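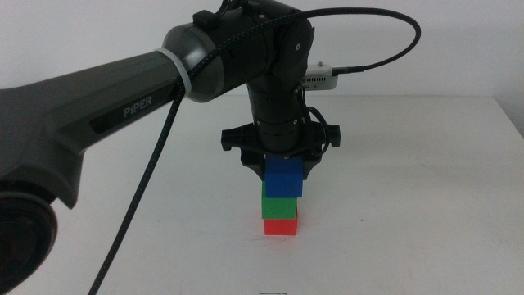 Siddiqui wrote:

> Before you go any further with the block tests, can you say which
> jaws you have on? We ran the Husa fingers for most of April and got
> good picks but bad releases. The block would stick to one jaw for an
> instant on opening and get dragged sideways, and the third level of
> a stack would end up crooked or on the table. The Costano set was
> the other way around, clean on release and fussy about where you
> close. I would like to know if you see the same, or if it is our
> controller settings. Also, what are you using for the open command,
> one step or a ramp?

One step, up to last week. Now a ramp, and I think you should try it before you blame the fingers.

To answer the first question, I have been through both sets on the PiPER. Same arm, same three blocks, same order every time: red on the table, green on that, blue last. A run counts as good only if the tower is still standing 5 seconds after the gripper has backed off. I did 20 runs per setting, which I know is thin, but it was enough to see large differences.

With the Husa fingers and a one-step open I saw what you saw. The pick is solid even when the jaws come down a little off center, because they pull the block in as they close. On release one side lets go first and the block moves toward the other. It hardly matters on the green block. On the blue one it matters a lot, since green may already be sitting a bit off to one side and there is less room for error.

Opening over 600 ms made most of that go away. I also stopped lifting straight after the open command and wait for the controller to report the jaws fully open. Before, I was using a fixed delay, and when the controller was busy the arm began to rise with the jaws still touching. If your script has a fixed delay in it, look there first. It took me far too long to find.

The Costano fingers did not care about the ramp. I could not tell the two settings apart from the results. They do care about the approach, as you said. If the block is turned slightly relative to the jaws they close on the corners, and then it swings when lifted. I got around it by having the arm close once, open, and close again before lifting. Slow, but it squares the block up.

Two other things that may save you time.

Cable routing made more difference than I expected. Mine had been clipped tight along the arm and it tugged on the wrist near the bottom of the move. I left a big loose loop by the wrist and the repeat error on the down move got smaller. Check that it clears the joint at the top of your travel, though.

Second, the release height. I was pressing the block down to be sure it was seated, and that pushed the stack over as often as it helped. Now I stop when the faces should just meet and open there. If your table is not level you will need to measure it at the stack and not at the home position.

I have not tried the Clastar controller with either set. If somebody on the list has one running, I would like to hear how it handles the open command, mainly whether it reports jaw position during the move or only at the end. The manual I have does not say.

My scripts and the run log are in the shared folder, under 3434. The log has a column for which block failed, but I only started filling it in partway through the Husa runs — ignore the blanks before that.

For now I am staying with the Husa fingers and the slow open. Send me your settings file if you want me to run it on this arm.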